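Arm build, part 7

29th November

The second arm went on the bench this week, so both sides now have a gripper. In-ho Pyo helped me line up the bases, which took most of an evening, as the bench at Vesham isn't as flat as I thought. We shimmed one corner and left it.

Wiring next. I had made the cable on the left arm too short the first time and it pulled tight whenever the wrist turned. The new one has enough slack to hang down across the work area. I don't love how it looks, but it hasn't snagged yet – I'll clip it back properly once I know how far the arm needs to reach.

The lattice fingers are the second version. The first set were solid and heavier than they needed to be, and the wrist servo got warm holding them up. Seo-ah Geum redrew them with triangles and they print in 6 hours a pair.

For a test job I picked rolls of tape. I have plenty, they don't break when dropped, and the colours are easy to tell apart. They go in a white bin and the arm has to get them out or put them back, one at a time. I ironed the green cloth before laying it down and the creases are still there. Next time I'll buy it on a roll.

Still to do: limit switches, a proper emergency stop, and the spare servo from Yook if it ever turns up.

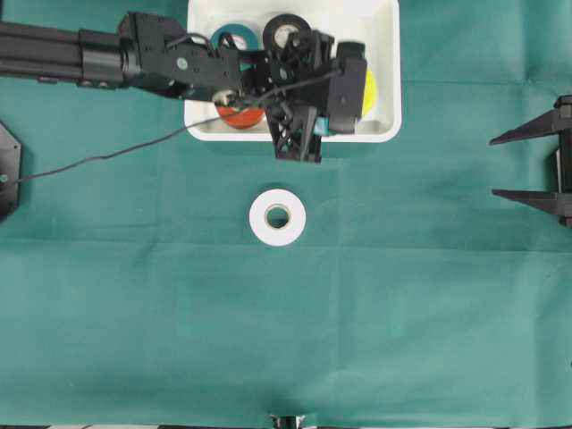 I've set myself a target of 500 moves before I change anything else on the hardware.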